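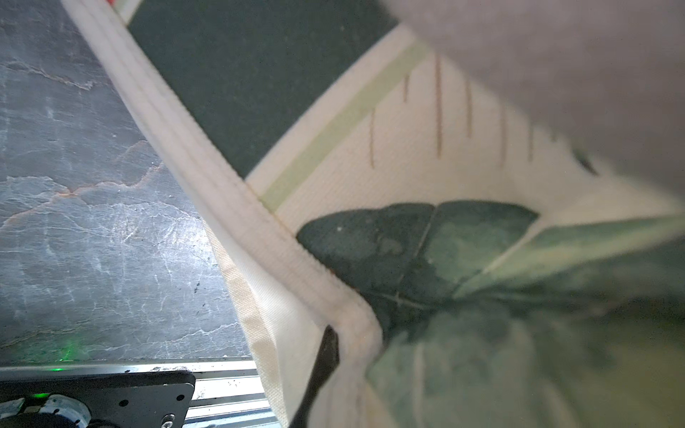

Frequently asked questions: cushion covers and cloth bags

The following answers apply to all printed canvas articles supplied by the Brovance Textile Hire Service to schools, halls and reading rooms. Borrowers are asked to read them before contacting the office.

How should printed covers be washed?
Covers should be turned inside out and washed at 30 degrees with a mild detergent. Bleach and stain removers in powder form must not be used on printed canvas. Dark and light prints may be washed together after the first wash.

May the covers be tumble dried?
No. Covers should be pulled gently into shape while damp and dried flat or on a line. Piped edges dry more slowly than the rest of the cover and should be checked before the article is put away.

Is ironing necessary?
Ironing is optional. Where it is preferred, the reverse of the fabric should be pressed with a warm iron, stopping short of the piping. Ridges in the piping are part of the weave and should not be pressed flat.

How should articles be folded for return?
Each article should be laid on a clean, flat surface and folded once, printed side outwards. Stone and slate worktops are suitable but should be wiped first, as grit marks cream canvas easily. Bags are folded in the same way, with the handles tucked inside.

How many articles may be borrowed at one time?
The service holds 700 cushion covers and 300 cloth bags. A single borrower may hold up to 129 articles in total. Larger requests are considered each October for the following year.

What should be done if a seam has come open?
The article should be returned unrepaired, with a note pinned near the damage. Repairs are carried out by our contractor, Fleltberg, using matching thread. No charge is made for open seams – charges apply only to cuts, burns and permanent stains.

Can the botanical prints be matched to earlier orders?
In most cases, yes. Slight differences in the greens may be found between print runs and are not treated as a fault.

Who should be contacted with further questions?
Written enquiries should be addressed to Gerardo Benedetti, Textile Loans Office. Replies are normally sent within five working days.

Page last reviewed: 18 July 2019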